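Collection diary, Kasis station
Mar 28, 2025

Morning session

The station was opened for the fruit series, the third set requested by Gistasum for the learning system. The operator completed 101 examples before the midday pause. Each consists of a reach by the left arm, a grasp and a placement in the blue bin. The dragon fruit remains the most demanding item – its leafy scales leave the hand few good points of approach.
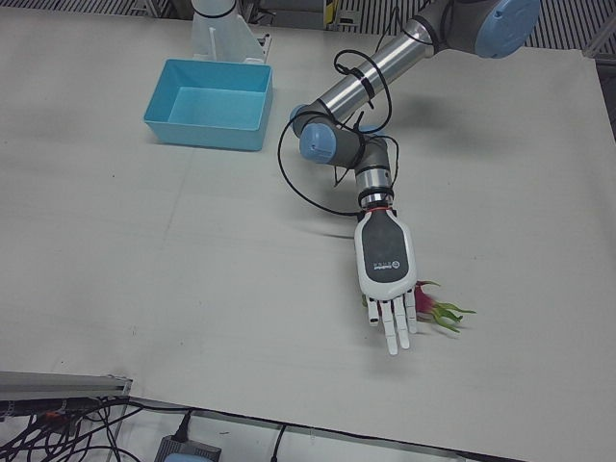

Afternoon session

Fourteen examples were set aside on review, the grasp having closed too early. They will be repeated. The target for the series stays at 200, and the accepted examples have been passed to the Dabbas store for labelling.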